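Shop notebook, bench side
October 2021

Butcher-block top, the blond one. Second round of oiling notes plus the can test, since I said I would write both up in the same place.

Top was bought from Delard as a second. Strips are staggered hardwood, mixed tone, cream through to caramel. Invoice says 43 for the end caps and 161 for the slab, no charge for cutting. The seller listed "minor knots" and left it at that. I sanded at 120, then 180, wiped down with a rag and mineral spirits, and let it sit overnight under the shelf lamps. First coat of Tikel board oil went on thin. Second coat went on too thick along the left side and I had to go back with a dry cloth after 39 minutes. Note for next time: set the timer for 20.

Knots: there are two small dark ones that I care about, one oval and one long and narrow, both along the same line of boards. I pressed a fingernail into each. The oval one is hard all the way across. The long one has a soft spot at one end where the nail leaves a mark. Loan Mạc thinks it will stay put if it gets oil every couple of months. I would like to put a drop of thin epoxy in it before the top sees any more use.

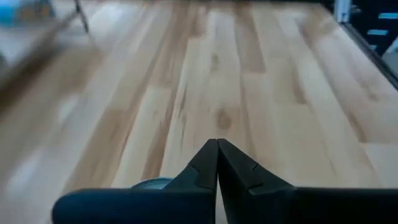 Do the knots need to be filled before the top is used for food?
Only the long one. A solid knot can be oiled and left alone. One with a soft end can hold crumbs and water, so it gets filled with clear epoxy, scraped flush after a full cure, and oiled over with the rest.

Filling steps, so whoever does it doesn't have to ask me:
Tape both sides of the knot. Warm the epoxy bottle in a cup of hot water. Use a toothpick, one drop, wait, second drop. No heat gun. Scrape the next day with the card scraper from the Skelton drawer, the one with the blue tape on it. The other scraper has a nick and leaves a line.

Can test. The question was whether tins leave rings on a freshly oiled top. Last May we had gray rings on the old maple bench from a case of tomatoes and never settled whether it was the rims or damp cardboard. Tuna this time, from the pantry shelf, mixed sizes and labels: yellowfin in the short tins, albacore in the big blue one, and a large green one. Put them straight on the wood with no mat and spread them out so the marks, if any, could be told apart.

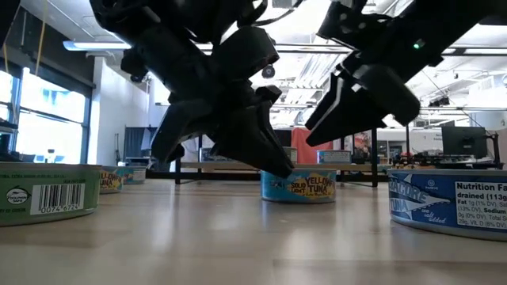

Reading time: 3 min

Plan is to leave them in place overnight, then lift each one and wipe with a white cloth. If the cloth picks up gray, that is metal. If it picks up yellow, it is only oil that hasn't gone in yet. Pencil a small tick next to each can before lifting, otherwise there is no telling which mark came from which.

The albacore is the no salt added kind. That makes no difference to the wood while the can is closed, but it does matter to Tạ, who asked for it on the shopping list, so please don't open that one for lunch. The solid light yellowfin is fair game after the test.

Other items:
Oil remaining, less than half the bottle. Reorder under account 2175, same size.
Rags with oil on them go flat on the rail outside, not in the bin. Found one balled up by the sink again.
The underside of the top has had one coat only. It should get a second before the top is screwed down or it may cup. Slotted holes for the screws, washers are in the Delard bag.
The front edge still feels sharp. Round it over by hand with 180 on a block, then touch up with oil.

To do next: lift cans, write down the cloth results under this entry, fill the long knot, second coat underneath. Loan has the key to the epoxy cabinet.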